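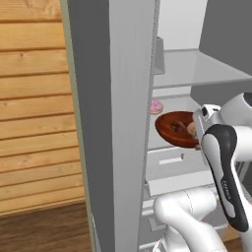

What I Learned at an Open Day About Kitchen Robots
2019-11-22

I went to the Wovex open day in Plodside because I wanted to know when a machine will be able to put away my leftovers. I came home without a date, but with a better idea of why the question is hard.

Most of the visit was spent in front of a screen. Wovex trains its arm in a simulated kitchen before anyone lets it near a real one. The job on show was a refrigerator job: the door is open, there are donuts inside, and the arm has to handle a plate with a chocolate donut on it. The arm takes the plate by the rim, between two fingers, the way a waiter might if he were in a hurry.

I had expected to be bored by a simulation. I was more interested in it than in the real arm in the next room, which spent the afternoon moving blocks from one tray to another. Blocks are easy to like. They have flat sides and nobody eats them. A plate with food on it has to stay close to level, and a refrigerator is a narrow box with shelves in the way and a door that takes up room even when it is open.

The staff told us they had run the plate task 309 times that week. They did not put the success rate on the wall, and I think they should have. When a visitor asked, the answer was that it depends on where the plate starts. I believe that. I would still like the number, including the bad ones.

My main complaint about events like this is the talk that comes with them. The speaker from Bakhtiari, the firm that pays for part of the work, said home robots were five years away. A leaflet from Hernomus, on the same table, said two. Neither gave a reason. People who plan their old age around help at home deserve more care than that.

What I would ask for is simple. Show the misses along with the good runs. Let visitors choose where the plate goes. Say which parts were done on a computer and which on a real shelf — Wovex did this well, and it cost them nothing.

There is another open day in December. I plan to go, and I will ask about the number again.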